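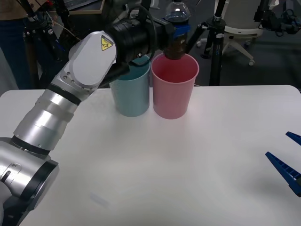
Neck of the bottle at the opening of the pink cup, blue cup beside it.

How to pour a drink from a small bottle into two cups

Written by Yurii Koval, with corrections from Khrystyna Moroz

Pouring from a small bottle looks like the easiest job in the kitchen. I thought so too, until I had to clean brown drops from a white table every Monday. In this guide I write down the way we do it now. It works for cola, cold coffee, iced tea and other thin drinks. For syrup or drinkable yogurt you need more patience and a bottle with a wider neck.

What you need

One small plastic bottle with a screw cap
2 plastic cups of the same shape
A flat table
A cloth, a little damp

I prefer tall cups which are wider at the top than at the bottom. The wide opening forgives small mistakes of the hand. Different colors are also useful, so that each person remembers which cup to take. Our cups are from a set called Irnis, but any simple tumbler will do.

Step 1. Prepare the table

Wipe the table and let it dry. On a wet surface a light plastic cup can slide when you touch it with the bottle. Take away papers, phones and everything else that should not become sticky.

Step 2. Put the cups together

Stand the cups side by side, so close that the rims touch or almost touch. When there is a big gap, the last drops fall in the gap when you move from one cup to the other. It is not important if one cup stands a little forward. Leave free space in front of them for your arm and for the bottle. 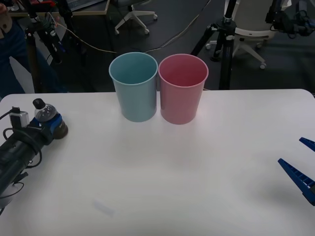

Blue cup and pink cup standing together at the far side of the table.

Do not put the cups on the very edge. I leave the width of a hand behind them if there are children in the room.

Step 3. Hold the bottle correctly

Take the bottle around its middle. If you hold it too low, it becomes heavy at the top when you turn it. If you hold it by the neck, your fingers are in the way. Do not squeeze. Thin plastic bends easily, and when the cap comes off, the drink jumps out.

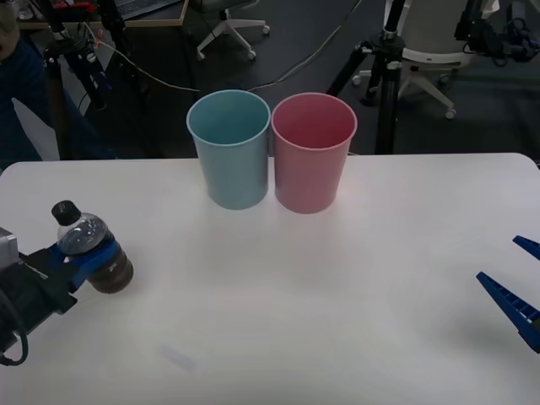 Small bottle held around the middle, with the black cap on and dark drink in the lower part.

Look at how much drink is inside before you open it. A half full bottle is comfortable, you can tilt it quite far before the drink reaches the neck. A full one starts to run almost at once, so begin with a very small tilt.

Open the cap while the bottle is upright and put the cap where you will find it again. For fizzy drinks, turn it only a little first, wait until the hissing stops, and then open it fully.

Step 4. Pour the first cup

Bring the neck over the cup and keep it low, near the rim. From a big height the drink splashes and makes more foam. Tilt slowly. If you hear the "glug" sound, air is going in by jumps, and you should raise the bottom of the bottle a little less.

Stop when the cup is half full. Then turn the bottle back with one calm movement, and wait one second for the last drop.

Step 5. Pour the second cup

Move the neck over the other cup and repeat. Compare the levels from the side. If one cup has less, add to it in small portions. Khrystyna fills a little in each cup by turns, and her levels are always more equal than mine.

If something goes wrong

The drink runs down the outside of the bottle: you tilt too slowly at the start. Make the first movement a bit more decisive.

The cup falls over: you probably pushed it with the neck. Hold the cup with your free hand next time.

Too much foam: wait, then pour the rest along the inner wall of the cup.

Before the first try with a real drink, practice with water. Rinse the cups soon after use, as coffee leaves a brown ring in light plastic if it stays overnight.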